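Chapter 3
Rules for Robots That Work Near Water

Most safety rules are written by someone who has just finished mopping. The Trutton house rules, which we follow in this chapter, grew to 182 pages this way, and almost all of them deal with one question: what may a robot touch, and how hard?

A lever faucet is a fair place to begin. People push one without thinking. A robot needs a force limit, a travel limit, and a rule for what to do when the lever reaches its stop and the program would like it to keep going.
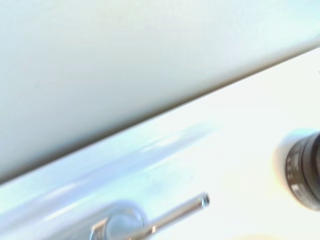 Shiny surfaces deserve a rule of their own. Draker's early draft told the robot to "locate the edge of the basin," as if glare had agreed to stay out of the way. The revised rule asks for 2 separate readings before contact, and a full stop if they disagree.

Section 3.1 covers contact limits. Section 3.2 covers stopping, a skill the Tirow test crew came to value in August. Keep a towel handy for both.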